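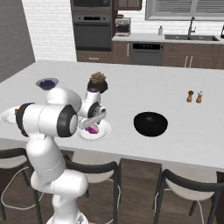 Kitchen island task in simulation: gripper lowered over the plate.

Failure Analysis Engineer, Manipulation Safety (fixed term)
Tovar Robotics, Turnodari site

Tovar is hiring one engineer to find the root cause of a release fault in our seven-joint arm and to see the fix through to sign-off. The contract is for 50 weeks, full time, on site at least three days a week.

Background

In January we moved the Idisel grasp controller from version 2 to version 3. Regression testing in simulation covered the kitchen task set: pick up a food item from a plate, move it to a bowl, release, retract. The controller passed. On the physical cell, the same build produced a fault that had not appeared in any simulated run. After a release command, the gripper reported open while one finger was still under load. The arm then began its retract move at full speed with the item and, in the worst case, the plate still held.

No one was hurt. One plate was thrown over the cell guard and broke in a walkway. The cell was locked out the same afternoon and version 3 was withdrawn from all hardware.

We have since replayed 3,629 logged release events. Of these, 2,316 come from version 3, and 40 show the mismatch between reported and measured finger position. The mismatches are spread over two arms and four grippers, so a single bad unit is unlikely. They cluster near the rim of the plate, where the finger comes in at an angle. Small, smooth items are overrepresented. We do not yet know if the cause is in the position estimate, the message timing between wrist and controller, or the contact model we tuned against. More than one of these may be involved.

What you will do

Reproduce the fault on hardware at reduced speed, under the existing lockout procedure.
Build a simulated case that fails in the same way. The present simulation does not, and we treat this as a defect of its own.
Review the state machine that allows retract to start after release, including its timeouts.
Specify and test an independent check on finger load before any retract move.
Write the fault report. It goes to our customers in full, including the parts that concern our test coverage.
Maintain the hazard log for the kitchen cell until the controller is cleared for use.

What we need from you

Four or more years of work on robot arms, machine tools or similar moving equipment, with at least one fault investigation that you led from first report to closure.
Working knowledge of C++ and Python. You will read far more code than you write.
Practice with time-stamped logs from several devices whose clocks do not agree.
Familiarity with risk assessment for industrial robots and with stop categories.
Clear written English. We will ask for a writing sample.

Useful but not required

Contact simulation, in any physics engine.
Force or tactile sensing on small grippers.
Experience with the Jindia message bus, which carries traffic between our wrist electronics and the controller. Training is available.

Working conditions

The test cell runs from 7 a.m. to 6 p.m. Hardware tests need two trained people present, with one at the stop button. You will not be asked to work alone in the cell or to run a test with a guard open. Any engineer may stop a test at any time – no form is needed beforehand and the reason can be logged later.

The post reports to Khanyisile Jacobs, who heads manipulation safety. The safety group is separate from the controller group and has its own budget. You will have read access to the full Idisel repository and its issue history from your first day.

How to apply

Send a resume and a fault report you have written, up to six pages, with confidential details removed. If you cannot share a report, send two pages on a fault you investigated: what was observed, what you ruled out, and what evidence settled it. Cover letters are optional.

Selected applicants will have a 40-minute call, then a half day on site. The site visit includes a log-reading exercise with data from the release fault. Travel costs are paid – keep your receipts.

Mark applications "Release fault" and address them to Khanyisile Jacobs, Tovar Robotics, Turnodari.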